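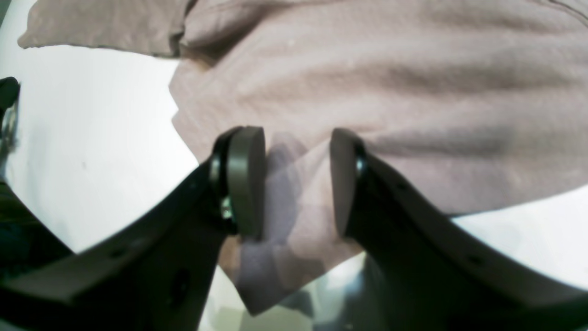

Mauve-pink cloth held at a fold.

Sihan Yin has spent most of her working life on the handling of knitted cotton, and the past two years on one narrow part of it: how a short-sleeved T-shirt should be laid out before anyone starts to fold it. Her notes on the subject, issued within the clothing reseller Nandetti under the title Pliredier, now run to 94 pages. We spoke on 16 December 2025 at the company's workroom in Tralville.

Her first point was about where to hold the cloth. "Jersey stretches more across the width than along the length," she said. "If you lift a shirt by one layer near the neck, the front comes up and the back stays where it is. You then have two layers that disagree, and you will be correcting that for the rest of the fold."

Her advice is to take both layers together, close to the shoulder seam, and to apply tension along the top before touching the hem. The tension should be light. Once the top edge is straight, the body can be pulled down over the table and left to settle.

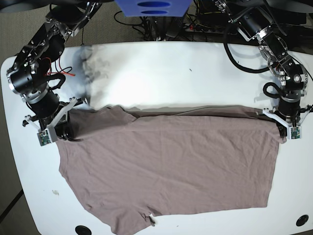
T-shirt spread on the white table. Fine creases remain, most of them across the centre and right.

Creases of this kind do not worry her much. Pliredier puts them into two classes. Surface wrinkles, which can be smoothed with a flat hand or left alone, have no effect on the folded size. A doubled band of cloth does, as it adds thickness along one line and makes the pile lean. "People flatten the wrinkles because they can see them," she said. "I would check the shoulders first. The cloth likes to tuck under there."

Sleeves are the other source of error. On a plain shirt the sleeve should lie in line with the shoulder, then turn in over the body. If it sits at an angle, the side fold widens towards the top. She allows small differences between left and right, provided the final packet fits the shelf divider. The dividers come from a system called Tô, which the company adopted in April.

The figures behind these rules are modest. Yin and a colleague folded 672 shirts by the old method and the new one, and recorded which packets had to be opened and done again. Under the old method the number was 267. Under the new one it was 161. She is careful with the result. "It was the same two people, and we were better at it by the end. Some of that gain is practice."

I asked why the table is white. She said that pale cloth is harder to see against it, and that she had argued for grey. What she did want was the rounded corners. A square corner catches the hem when a shirt is drawn across it, and with thin jersey the pull goes all the way up to the neckline.

From there the conversation moved to the cables, a subject on which she has views.
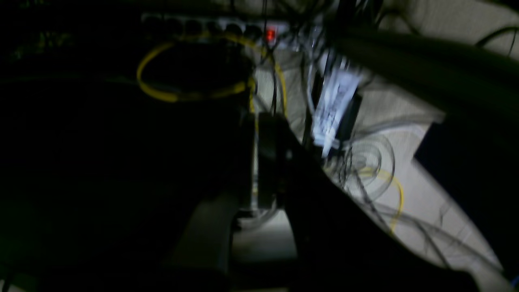

"A folding area is also an electrical area, whether you plan it or not," Yin said. Her main concern is lint. Cotton sheds short fibres each time it is moved, and the fibres come to rest on anything lying still, coiled cable above all. She would like every lead lifted clear of the floor and every adapter fixed where its label can be read without moving it. She would keep the coils too, but hung up and tied loosely, with no tight bends near the plug.

Colour is useful up to a point. A yellow lead can be followed by eye through a group of black and grey ones. If everything is coloured the benefit goes, so she would keep one bright colour for the lead that must not be unplugged.
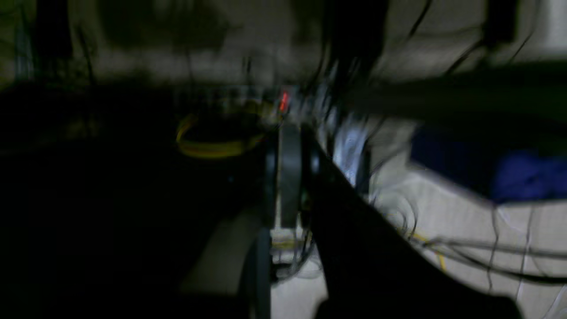 She also prefers a power strip with a lit switch. A red light low down can be checked by bending slightly, and it shows up in poor light. The strip itself should be mounted with its sockets facing sideways – sockets that face up collect fibre. Thin cables that drop from above need a clip at the table edge and another halfway down, otherwise they swing together and have to be separated by hand each time one is changed.

None of this is in Pliredier yet. Yin has drafted a section on cables, four pages long, and has been asked to shorten it. The next full revision will deal with long sleeves, for which she has no settled method. At present she folds the sleeve back on itself at the elbow, and she is not satisfied with the thickness that leaves at the side.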